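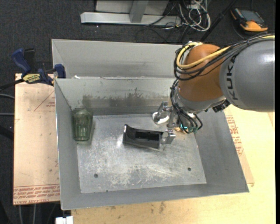 镀锌薄板料箱的寿命，多数工厂按报废数量来估，很少有人按失效部位来记录。Bence Jakab在Ballo公司负责周转容器的选型与检修，他的记录表里没有“损坏”这一栏，取而代之的是折弯线、焊点、翻边、底板和堆叠脚。采访在他的检修间进行，谈话从底板开始。

“底板的划痕本身不算缺陷。”他说，“锌层被划开以后，周围的锌仍然起牺牲阳极的作用，窄划痕可以放很久。要看的是划痕的宽度和有没有积水。宽划痕加积水，白锈先出来，然后才是红锈。”

他把白锈单独列为一类。白锈多发生在叠放存储期间，箱底与箱口之间通风不良，冷凝水留在缝里。处理方法是尼龙刷干刷，再擦净、晾干，不用钢丝刷。“钢丝刷刷掉的锌比锈多。刷完看着亮，半年后那一块先烂。”

关于板厚，Jakab的看法与许多采购部门不同。采购单上通常只写料箱的额定载荷，供应商便用加厚底板来满足。他认为底板很少是薄弱处，斜壁与底板之间的折弯才是。折弯内半径过小，外侧锌层在成形时已经开裂，裂纹用肉眼看不出来，用十倍放大镜可以看到一排与折弯线平行的细纹。“我要求图纸上标内半径，不小于板厚。有的厂家回复说模具是现成的，改不了。那就换厂家。”

Brirkumard厂区去年8月换过一批料箱，额定载荷500公斤，用来装锻造毛坯。验收时载荷试验全部合格，投入使用后却陆续出现箱口变形。Jakab去现场看了两个班次，问题出在叉车卸料的方式上：料箱翻转时，箱口翻边先碰到料斗边沿，全部重量有一瞬间压在翻边的一小段上。额定载荷是按均布静载给的，与这种工况没有关系。

“试验报告没有错，试验的内容与用法对不上。”他说，“后来翻边里加了一根圆钢，卷边包住，重量增加不多。料斗边沿也包了橡胶条。两项是同时做的，所以哪一项起的作用大，我没有数据，不下结论。”

谈到焊接，他花的时间最长。镀锌板点焊时锌先熔化，附在电极头上，使电极端面变大，电流密度下降，焊核变小。同一台焊机，早上焊的与下午焊的强度可能不同。外观检查发现不了这种差别，焊点压痕看上去反而更均匀。他的做法是破坏抽检：每批取3只，用錾子把角部焊点撬开，母材被撕出孔的算合格，从界面处平整分开的算不合格。有一个不合格，该批加倍抽检。

供应商对此有意见。Meinecke公司最初提出用超声检测代替撬检，可以少损失几只箱子。Jakab没有反对超声，但指出薄板点焊的超声判读很依赖操作者，表面压痕深浅也影响耦合。“双方各测了一遍，同一批焊点，判定结果有出入。最后合同里写的还是撬检，超声作为过程监控，由他们自己做。”

堆叠脚是另一个常被忽略的部位。料箱叠放时，上层的四只脚落在下层箱口的角部，只要有一只脚偏出，载荷就由三只脚承担，角部焊点受到的是剥离力，而点焊恰恰最不耐剥离。检修时他用平台和塞尺量四脚的共面度，允许差2毫米，超过的校正，校正两次仍超差的报废。

“为什么是两次？没有标准依据。”他承认，“第三次校正时，脚根部的板材已经反复弯过，硬了，也脆了。我见过校正当中直接裂开的。两次是我们自己定的。”

问到塑料周转箱能否取代金属箱，他的回答分成两部分。轻件、洁净件，塑料箱合适，噪声低，不划伤工件。带毛刺的件、带油的热处理件，塑料箱的底面会嵌入切屑，清洗不净，再装下一批零件时切屑就转移过去了。Weltard的包装规范曾经规定全部使用塑料箱，后来为带毛刺的毛坯单列了一条例外。他参与了那一条的措辞，原稿写的是“锋利零件”，他坚持改为“未去毛刺零件”，理由是前者无法检验。

清洗方面，他反对用强碱。锌是两性金属，强酸和强碱都会腐蚀，许多通用脱脂剂的碱性偏高，对裸钢没有问题，对镀锌层则不然。他要求清洗液的pH值写进作业指导书，浓度由当班人员滴定后填表，洗后热风吹干，箱口朝下放置。

“最难推行的就是箱口朝下。”他说，“朝上放顺手，叠起来也快。可是箱子里存了水，前面那些折弯半径、焊点抽检，就都白做了。”

采访结束前，他翻出一张旧的检修卡，上面只有编号、日期和“修好”两个字。现行的卡片正反面都印了展开图，检修人员在图上直接标出部位，用代号注明失效形式。填一张最多需要3分钟。卡片目前仍是纸质，录入由检修间每月集中做一次，他打算先把代号表修订完，再考虑改成电子表单。

（采访时间：2023年1月18日。文中数据由受访者提供，经本人核对。）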